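Simulation Scene Rules – Frequently Asked Questions
Last updated 26 July 2021

Who do these rules apply to?
Anyone who builds or edits a tabletop scene for the Rolari manipulation project, including contractors from Stutix.

How many objects may a scene hold?
There is no upper limit. Every object needs a collision mesh and a mass in kilograms. Scenes with missing masses are sent back.

Are knives allowed?
Yes, in simulation only. Tag any bladed object as sharp so the planner applies the slower approach speed. The bench robots follow a separate list, kept by Coralie Tamihana.

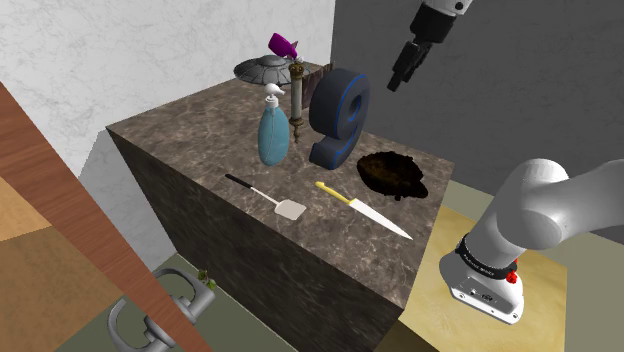 Can I mix household items with odd shapes?
Yes. Unusual shapes are encouraged – they show up grasp faults that boxes and cylinders hide. Use the colours supplied in the library unless the task calls for a change.

Where should the arm start?
At the home pose, gripper clear of every object by at least 5 centimetres. Run the overlap check before you save.

How long are scenes kept?
For 7 years, with the random seed and the licence for each model.

Who signs off?
Kuldeep Chauhan or Tipene Whitelaw. Allow three working days. Changes to the rules themselves go to Wiremu Sheehan in writing.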